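Stop calling it a costume if it won't survive a second show

Quick rant before I go back to the sewing machine. I make and alter stage clothes, mostly for dancers, some cabaret, one very patient drag troupe. And I keep getting the same garment on my table. Different seller, different color, same garment. Looks incredible on the hanger. Comes to me in pieces after one weekend.

Last week it was a Miltutness showgirl set. Bra, belt, arm cuffs, collar. 573 rhinestones according to the listing, which the owner read out to me over the phone like it was a warranty. Fine. How were they put on? Hot glue. On stretch mesh. Mesh stretches, glue doesn't, you do the math. She did one floor split and half the hip panel stayed on the floor.

I'm not mad at her. She paid real money and trusted the pictures. I'm mad at the way these things get sold, all stones and feathers and never a word about the inside.

The inside is the costume

Turn it inside out. That's the whole test, pretty much. What's holding the weight? If a beaded fringe hangs off a single line of stitching in a thin satin, it is going to rip. Not maybe. Beads are heavy. A fringe skirt needs a waistband with something stiff in it, twill tape at minimum, and the fringe tape sewn down twice.

Same for closures. A row of hooks set into nothing but the outer fabric will pull through the first time somebody takes a deep breath and sings. Hooks want a layer behind them. Coutil, canvas, even a scrap of old denim, I don't care, nobody in row three is going to see it.

And linings. Please. Unlined sequins on skin for a 46 minute set. I have seen the rash.

Sellers will say customers don't ask. True, mostly they don't. They ask if it comes in red. But they don't ask because no listing ever gave them the idea that there was something to ask about. Show one photo of the inside. One. Alari does this on some of there corsets and I've bought from them twice on the strength of it, and I'm cheap.

"But I only need it for one night"

I hear this a lot, especially in December, when every office and restaurant suddenly wants a glitter act. OK. But one night is also a dress rehearsal, a photo call, a quick change in a hallway with bad light, and somebody stepping on your train. One night is more like four wears. And then you get asked back, because you were good, and you've got a bag of loose beads and a gig on Friday.

Repair isn't free either. I charge by the hour like everyone else. I've had repair bills land at around half of what the costume cost new, and what the client has at the end of it is a cheap costume with good seams. Could have bought the good seams first.

I know the other side of this. Beginners don't have the money. I didn't. My first stage bodice was a thrift store prom dress with the bottom hacked off and curtain trim glued on, yes, glued, I contain multitudes. So no, I'm not telling a new dancer to go spend a month's rent. Buy plain. Buy a plain, well made base with no sparkle at all and add the sparkle yourself in front of the tv. A Kahraman basic bra base is ugly as a boot and takes stitching beautifully. You'll be adding to it for years.

What I won't do anymore is pretend the shiny stuff is a bargain. I used to be polite about it. Now I pull the lining back and show them. 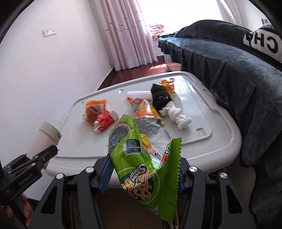 What I'd like to see in a listing

Base fabric, by name. "Luxury material" is not a fabric.

How the stones are attached. Sewn, glued, heat set, whatever, just say it. Heat set on a decent cotton back is fine! I'd buy that.

What kind of boning and how much. Plastic has its place, it's light and it packs. But it takes a bend from body heat and then it keeps that bend, so tell people.

Total weight. This one drives me nuts. Umex had a feather backpack up all summer, gorgeous thing, no weight given anywhere. My client guessed. She guessed wrong and her shoulders paid for it, and we ended up moving the straps 2 inches in and padding the whole harness.

Seam allowance. I know, I know, only people like me care. But if there's half an inch in the side seams I can let a bodice out when your body changes, and if it's been trimmed to nothing and serged then I can't. Bodies change. Costumes ought to be able to follow along a little.

None of that costs the seller much. A few lines of text and a photo. The makers doing proper work would come out ahead, too, as right now they sit on the same page as the glue gun people and the only visible diffrence is the price.

OK. Fringe to re-hang, client at five. If you're shopping this week, write to the seller and ask for a picture of the inside before you pay.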